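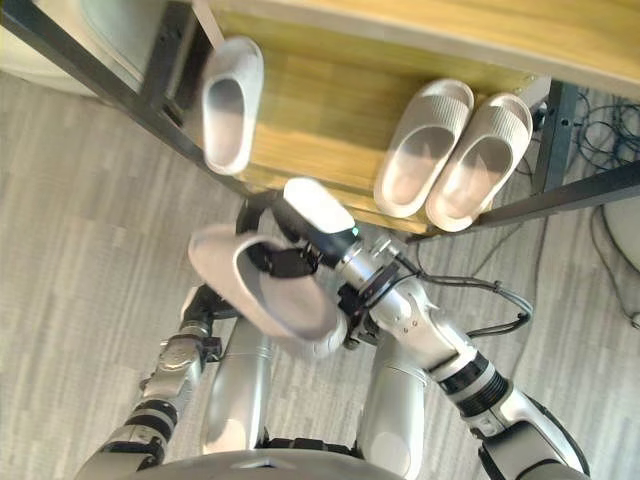 Warum riechen Füße eigentlich, wenn Schweiß doch fast nur Wasser ist, will ein Kind aus Golletley wissen.

Die Frage ist gut. Frischer Schweiß riecht nämlich fast gar nicht. Auf unserer Haut wohnen aber sehr kleine Lebewesen — die Bakterien. Sie fressen, was im Schweiß und in alten Hautteilchen steckt. Dabei entstehen Stoffe, die wir mit der Nase bemerken.

In einem geschlossenen Schuh ist es warm und feucht. Das mögen die Bakterien sehr, auch im Februar, wenn man dicke Stiefel trägt.

Was hilft? Wasche die Füße jeden Tag und trockne sie gut ab, auch zwischen den Zehen. Nimm jeden Morgen frische Socken. Nasse Schuhe brauchen Luft und Zeit, bis sie wieder trocken sind.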